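Ticket: Sign-up form on the Tirine ward campaign site drops volunteers
Status: Solved
Opened by: Caron ward campaign office
Product: Jorkix Canvass, web form and walk list

What we saw
People fill in the form to help with door knocking for the council race, get the thank-you page, and never show up in our walk list. We tested with 6 made-up sign-ups and only 4 came through. Great tool otherwise – we moved over in August and the whole office loves it!

Reply from support
Thanks for testing so carefully, that helps a ton! Could you check whether the missing two had a street address in the old Irkska precinct? The council redrew that line in the spring, and the form may still be matching against the old map.

Update from the office
Yes! Both of them were on Irkska streets. We also looked at the leaflet drop list and it has the same hole, up to 100 homes with no precinct at all. 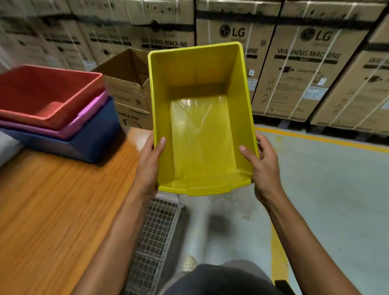
Steps that fixed it
1. Go to Settings, then Districts, and load the new ward map from the county clerk's page.
2. Turn off "Skip unmatched addresses". It was on by default for us.
3. Run Rematch. Ours took 5 minutes.
4. Open the Held tab and release the sign-ups waiting there – they keep their original time stamp, which is lovely.

Result
All the test sign-ups are in, and so are the real ones from Irkska. The leaflet list filled in too. Please make that Held tab easier to find, it's such a good feature!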